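The Judstead Supplement

The application to Judstead College had four required essays and one optional essay. Tane McKinnon had written the four by the end of September. The optional one was called the supplement, and its prompt was a single sentence: Describe a question you could not answer.

The limit was 204 words. The online form counted them in a gray box under the text field and locked the field at the limit. Tane had tested this with a pasted recipe.

His counselor, Ngaio Hoani, had 70 seniors on her list and gave each of them one class period. She kept a spreadsheet with a column for every college and a row for every student. A blank cell meant not started, D meant drafted, R meant read by her, and S meant sent. Tane's row had R in every column but one.

"The supplement is optional," he said.

"It is optional the way a signature is optional on a check," she said.

She turned the monitor toward him. In the last six years, 19 students from the school had applied to Judstead. She had recorded which of them sent the supplement and which were admitted. Tane read down both columns. The overlap was not complete. Two students had sent it and been refused. One had skipped it and been admitted, and next to her name Ms. Hoani had typed "oboe."

"I don't play anything," Tane said.

"Then write 204 words."

He went home and opened the form. The field held a blinking cursor. He typed that he could not answer whether mathematics was discovered or invented. He deleted it. He typed that he could not answer how his grandfather had crossed a border with a sewing machine. He could answer that, however. His grandfather had told him several times. The machine had gone by train, in a crate marked as pump parts, and his grandfather had followed two days later.

He closed the form at 11:40 p.m. It asked whether he wanted to save an empty draft. He selected yes.
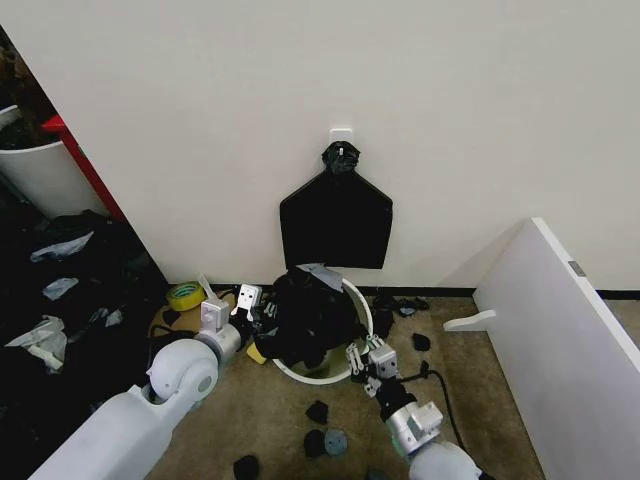 Keith Nepia

On Thursday the college sent a representative. His name was Bernd Brandes and he had driven up that morning from another school visit. The session was held in the library annex during third period. A sign-in sheet asked for name, graduation year, and intended field. Tane wrote his name and year and left the third box blank. Above him, Brock Desjardins had written "Pre-Law / Pre-Med."

Mr. Brandes had a slide deck. The slides covered location, enrollment, class size, core requirements, and cost of attendance. The cost slide had two numbers on it, and he explained the difference between them carefully, which took most of ten minutes. He said that first-year students at Judstead did not receive letter grades. They received a written evaluation in each course, one page long, signed by the instructor. The grades existed but were kept in a file, and a student could request the file after the third semester.

"Does anyone not request it?" asked Brock.

"Yes," said Mr. Brandes.

"How many?"

"I don't have that figure."

Brock wrote this down. He was applying to eleven colleges and had a folder for each. He had sent the Judstead supplement in August. It was 204 words exactly, he told Tane later, and it was on the limits of consciousness.

After the session Mr. Brandes stayed to pack up the projector. The cable had been taped to the table, and he was working the tape loose with his thumbnail. Tane waited until the others had gone.

"Who reads the supplement?" he asked.

"I do. For this region, I'm the first reader. Then a faculty member, if I pass it on."

"What are you looking for?"

Mr. Brandes wound the cable into a loop. "I have a form with 64 boxes," he said. "Grades, courses, recommendations, activities. None of the boxes is for the supplement. I write a note in the margin if there is something to write."

"And if there isn't?"

"Then the margin is blank. Most of them are."

Tane asked whether a blank margin counted against a student. Mr. Brandes thought about it for long enough that the bell rang. People began to come in for fourth period. He set the cable in the case, took it out again, and wound it tighter.

"I've been doing this nine years," he said. "I couldn't tell you."

Tane thanked him and went to physics, where he was marked late.

That evening he opened the form again. The empty draft was still there, with the time beside it. He wrote that he had asked a man from the college whether a blank margin counted against an applicant, and that the man had not known. He wrote down the number of boxes. He described the cable. He described the spreadsheet and the word "oboe," and then took out the oboe, as the student might be identified by it. He did not say what he had learned.

The gray box read 171. He looked at it for some time. There was room for another sentence or two, and he tried one about the value of uncertainty, and removed it.

He selected Submit. The form asked him to confirm that the supplement was his own work and that he understood it could not be changed. He confirmed both. A message came up saying that a copy had been sent to his counselor.

In the morning, Ms. Hoani's spreadsheet had an S in the last column. She had skipped the R.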